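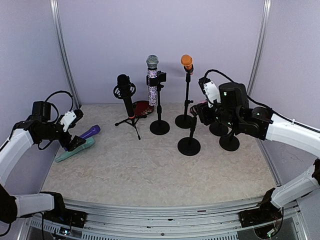
Microphones on the mat.

How to Look After the Mics at a Small Singing Night

We've run the open singing evenings at Nenside for long enough now to have strong feelings about microphones, and I'm happy to share them with anybody just starting out (welcome, you'll love it!). A handheld mic gets breathed on, sung into and dropped, and a little care goes a long way.

Step 1. Clean the grille
Unscrew it, if yours comes off, and wash it in lukewarm water with a drop of dish soap and an old soft toothbrush. Keep the water well away from the body of the mic. Then let it dry overnight, and please don't hurry it along with a hair dryer, as I once did.

Step 2. Teach the hand-off
Pass the mic by the handle, and keep hold until the next singer has a good grip. Mute the channel first if your mixer is close by.

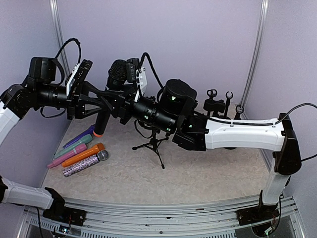
Step 3. Pack up properly
Take the batteries out, wipe down the handles and coil the cables loosely. We keep 2 spare batteries in each pouch, and they've saved many a last song.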